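I am learning to write letters by hand again, in English, and I want to share a few notes from the month of August.

1/ My pen friend is Bořivoj Baláž. He lives in Willalstead. We have exchanged 32 letters, and I keep all of them in order.

2/ At first I wrote as in a textbook: "I hope this letter finds you well." He answered that his dentist writes the same. Now I begin with the weather, or with soup.

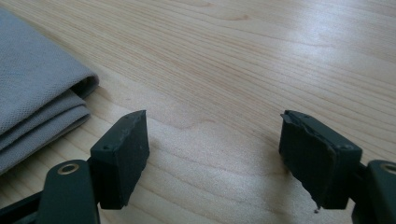 Wood grain and a gray cloth.

3/ My limit is 257 words for one letter. It is short, but I use a dictionary for every tenth word -- so it takes me the whole evening.

4/ The most difficult thing is "the." I asked my teacher, Yufang Guo, for a rule. She gave me 17 rules and wished me patience.

5/ Paper: I tried the Galari pad and the Hovach pad. With Galari my ink goes through to the other side. Hovach is better for me, and 100 sheets will last until winter.
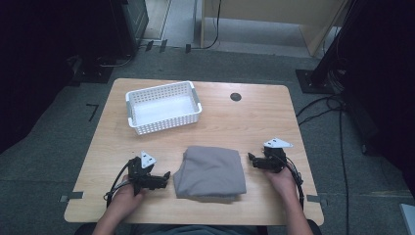 White basket, folded cloth, light table.

6/ A question to people who write letters: do you make a draft first? I do, and then the clean copy sounds too polite. Please tell me how you manage it.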